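The Ferry Supper

Crisanto Dizon had been promising to cook for the whole of the Idport ferry crew since before his knees went, and when July came round and the evening boat was taken off for repairs he ran out of excuses. So there he was at four in the afternoon, in the back kitchen of the Skullthorpe chapel hall, with his sleeves rolled up and every pan he owned spread along the counter, wondering how much vinegar a dish could take before it turned on you.

King-fai Wu came in by the side door with a sack of onions over one shoulder. He had been mate on the ferry for longer than Crisanto had been its cook (there had been a time when it had a cook, and a proper galley too, and people came across from Bralter just for the soup), and he had never once knocked at a door.

"You're making your mother's stew," he said, lifting a lid.

"I'm making what I remember of it." 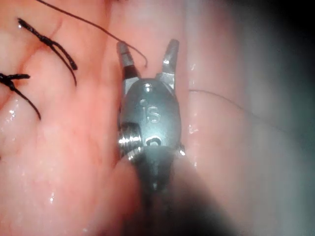
"And how many are coming?" King-fai asked.

"Six from the boat, and whoever they bring," said Crisanto.

"They'll bring everyone."

"Then you'd better start on those onions."

They worked side by side for a good while, talking mostly about the old days and a little about the price of diesel. King-fai peeled slowly and with great care, as he did everything, and laid the skins in a neat heap on a sheet of newspaper. He had once spent a whole winter painting the ferry's railings, and when he reached the stern he had gone back to the bow and started again, having decided he preferred the first green after all. Crisanto told him he was a menace to any kitchen that hoped to eat before midnight, and gave him the carrots as well.

It was the letter that was bothering them both, of course. It had been lying on the windowsill all this time, under the pepper mill, with the Chambi postmark showing. Crisanto's sister had written to say the house was too big for her now, and there was a room over the yard with a good stove in it, and wouldn't he think about coming home. He had thought about it every night for a month. He had thought about it in the bath.
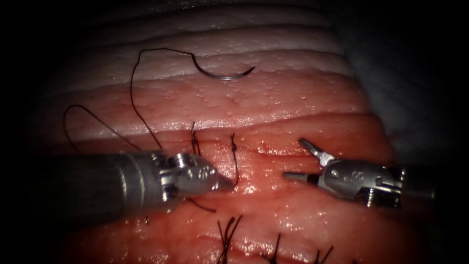 "What will you tell her?" said King-fai at last, without looking up from his carrots.

"That I'll come for the winter and see how I like it," said Crisanto, who hadn't known it himself until he heard it.

King-fai nodded for some time. Then he wiped his hands, took down the big ladle from its hook and tasted the stew, standing with his eyes shut like a man listening for a bell across the water.

"More vinegar," he said, and went to put out the chairs.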